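How to Find Out Whether a Robot Can Do Your Chores Yet

The short answer is no. The longer answer involves a table, a plastic sheet and a fair bit of your afternoon, and it's set out in the steps below.

We run a small test bench at Mollero, where people send us chores and we see how far a two-armed machine gets with them. You can follow the same method with any pair of arms you can borrow, rent or talk your workplace into buying. It works equally well for a kitchen job or a shop-floor one, as the machine is indifferent to both.

Step 1: Pick a chore that fits on a table

"Clean the kitchen" is a lifestyle. "Put the lid on the jar" is a chore. Write yours down in one sentence with one verb in it. If you need a second verb, you've got two chores, and you should test them separately.

Step 2: Cover the table

Plastic sheeting is cheap and wipes down easily. It also wrinkles and throws glare back at the cameras, and some vision software takes a dim view of that. Leave the wrinkles in. Your kitchen bench has worse on it.

Tape out any area where things are meant to end up. Coloured tape on plain cardboard is fine, and you can move the whole lot when you change your mind.

Step 3: Start with something round and flat

Lids, caps and discs are the honest test. A box will forgive a sloppy grip, while a disc held by its edge will pivot, and a machine that has only ever met boxes won't see it coming. Bring the two grippers in until the fingertips are nearly touching, with the disc tilted up on its edge at one of them.

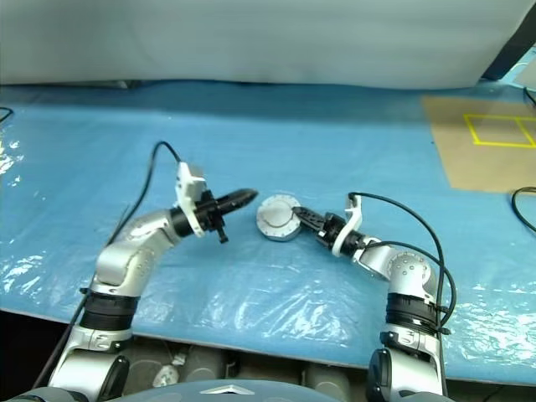 Step 4: Try the handover

Passing an object from one hand to the other is something a toddler does while thinking about lunch. Run it 25 times without touching anything between tries, and tally the results on paper. Count a drop as a drop, even if it lands somewhere useful.

Our best run with the Stavero software managed 16. Plornis got fewer but was much quicker about failing, so we were home by 5 pm.

Step 5: Make it slightly worse

Change one thing: the lighting, the lid, the side it starts on. Repeat the full set. The Říha routine we tried in December lost most of its skill when we moved the start position 3 centimetres to the left, so don't skip this one because the first set went well.

Step 6: Time yourself

Do the chore by hand and write that number beside the machine's. Ours was 2 seconds, including a yawn.

If the machine's column still looks good to you, go back to Step 1 and choose a chore with a tea towel in it.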